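# Speaker notes: "Please Stop Licking Your Thumb" (desktop repair night, talk 2 of 4)

Slot is 25 minutes. Asif Yousafzai has the one before me and will run over, so cut the RAM section first if needed.

**Opening**

Ask who has built a PC. Ask who has built one that started on the first try. Wait for the hands to come down. Mine took until 4 in the morning and the fault was the power switch on the back.

Tell the Pivthorpe story, short version. I saved up for a processor, carried it home on the bus in my coat, and dropped it into the socket from the height of a coffee mug. The shop was very kind. They passed it round so the whole staff could be kind.

**Before the chip goes in**

- Plug out of the wall. Say it twice, someone at the back is checking their phone.
- Case on its side, board facing up, decent light.
- Touch bare metal on the case. The wrist strap is nice if you own one. Nearly everyone owns one and nearly everyone has it in a drawer.
- Memory can wait. So can the cooler, the drives and the argument over which fan blows which way.

**The socket**

On this type the pins live in the board, and the chip has flat pads underneath. People who learned on older machines relax when they see no legs on the processor. They shouldn't. They have moved the expensive part of the accident to the motherboard.

Lever out and back first, then lift the frame. Hold the chip by its edges. Thumbprints on the metal lid wipe off; thumbprints on the pins are a 200 dollar hobby.

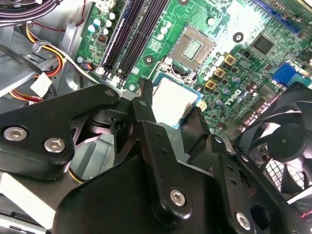 Line up the notches and the little corner triangle before you let go of anything. Then lower it straight down, flat, and release. It wants no pushing. If it rocks, lift it off and look again. Do not slide it into place like a drink along a bar, which is how I did number two.

Now the frame and the lever. The lever takes more force than any reasonable person expects, and it may creak. (Pause here. Do the creak noise. The Berkholm crowd laughed, the Tutamside crowd looked ill.)

**Paste, quickly**

A pea in the middle. I am not taking questions about the X, the spiral or the credit card method. Anyone who wants to discuss the X can find me at the bar and pay for the privilege.

**If time**

Memory: open the latches, match the notch, press until it clicks. Check the board manual for which slots to use with 2 sticks. The manual is the thing you threw out with the box.

**Close**

Send them to the benches. Spare screws are in the Macaraeg biscuit tin, and so, unfortunately, are some biscuits.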